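Speaker notes: Timing, blur and the placing step
Camex software group, autumn technical meeting, Drerkstead
Slot: 2.15 p.m., main hall

Slide 1

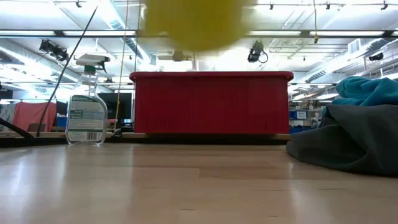 Why does the controller need to know how old each camera picture is?
Because the arm keeps moving while the picture is being processed. A position that was correct when the shutter opened may be wrong by the time a command reaches the motors, and the planner can only allow for this if every picture carries a reliable time stamp.

Leave the slide up during the welcome. Draw attention to the yellow object above the red bin: it is heavily blurred, while the bin and the spray bottle beside it keep their outlines. The perception software has to work with both in the same picture.

Slide 2. Scope

State that the talk covers software only. Mechanical design is dealt with in the Amaston paper and questions on it should be held for that session.

The placing task is called Roman in our repository. It has three parts: a perception service, a planner and a control loop. Each runs as a separate process, and each keeps its own log. This was a deliberate choice and it has a cost, which is covered on slide 4.

Slide 3. Perception

Explain that the first version gave one position for each object and no measure of doubt. Blurred objects were reported with the same confidence as still ones. The present version returns a position together with an estimate of error, and the error grows with the length of the blur.

The review set holds 3,826 labelled pictures. Of these, 528 were marked by the reviewers as too blurred for a firm outline. We kept them in the set – removing them would have made the scores look better and told us very little.

Pause here for the audience to read the table.

Slide 4. Planning and clocks

The two faults that took longest to find were both faults of timing. In the first, the perception service stamped a picture when it was received and not when it was taken. In the second, the log viewer rounded times before sorting them, so that events appeared in the wrong order.

Recommend that other groups check their viewers before they change their planners.

Slide 5. Control

The control loop now refuses any target older than a set limit and holds its last safe position. Operators at Drerkstead asked for a clear message when this happens, and one was added in November.

If time is short, omit the second graph and go straight to questions. The replay tool can be requested from the Camex software desk, with its manual.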